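Storing Small Personal Things in a Shared Student Room
Project report, course Everyday Objects and Home Organization
Submitted: 02/04/2025

1. Introduction

In our residence, Brorwood, most students live in small rooms where the bed is also the sofa, the desk and sometimes the dining table. When I moved in, I noticed that large things find their place quickly. The suitcase goes under the bed and the coats go behind the door. Small things are more difficult. Earrings, bracelets, keys, coins and hair clips move from one surface to another, and every morning some time is lost in searching.

For this project I chose one group of small things, the bracelets, and I wanted to know which kind of container is the best for them in a room with almost no shelves. The bracelets are a good subject because they have different shapes. A bangle is hard and keeps its form. A beaded bracelet on elastic can be pressed, but it also catches on other things.

2. Containers

I compared three containers. The first was a cloth pouch with a string, bought at the Bukevberg market. The second was a cardboard box with a lid, which came with a pair of Poulain sandals. The third was a rectangular metal tin that had no other use in the room. I did not want to buy an expensive jewelry box, and the rule of the course was that the total cost must stay under 20 dollars. My cost was 8 dollars, all for the pouch.

3. Method

Each container was used for one week in the same way. In the evening the bracelets were put inside, and in the morning they were taken out and laid on the bed, so that I could choose. After this I wrote in a notebook if something was tangled, scratched or difficult to find. I used the bed because it is the only wide flat surface. A patterned sheet is not perfect for this work, as small beads can be hard to see on it, but it is soft, and a bracelet that falls on it does not break.

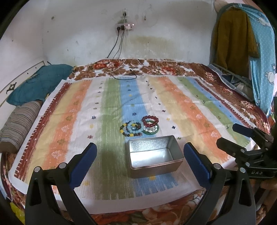 I also tried two orders of packing. In the first order, the hard bangle goes in before everything and the beaded bracelets are placed inside its circle. In the second order, the beaded ones go in first and the bangle is put on top of them. Six bracelets were in the test: the green jade bangle, a white one with beads like pearls, two in pale blue, a dark red one, and one with dark green, black and yellow beads.

4. Results

The cloth pouch was the quickest to fill, but the slowest to use. Everything went to the bottom together, and the two pale blue bracelets were often twisted around each other. To find one bracelet I had to empty the whole pouch.

The cardboard box was better for finding things, because it is wide. Its problem was the height. When the box was carried, the bracelets slid from one end to the other, and after some days one corner of the lid was torn.

The tin gave the best result in my notes. It is low and open, so one look is enough. The walls stay straight when something heavy is placed beside it. A negative point is the noise. The jade bangle on metal makes a sharp sound, and I was also afraid for its surface. I put a folded handkerchief at the bottom for the last three nights and the sound became much softer.

About the order of packing, the first one was clearly better. The bangle works like a small fence and keeps one bracelet in its place. Only one or two beaded bracelets fit inside the circle, so the others must lie beside it.

5. Difficulties

One week for each container is short. The choice of bracelets was also not the same every day, and on some mornings I was in a hurry and wrote only one word in the notebook. I wanted to ask other students in the building, but the examination period started and I did not continue with this part.

6. Further work

In July I will move to a room in the Fletanura building, where there is a shelf above the bed. I would like to repeat the test there with the tin and the handkerchief, and to add rings and earrings. For the earrings, an open tin alone will probably be too simple, and I plan to try small paper cups inside it.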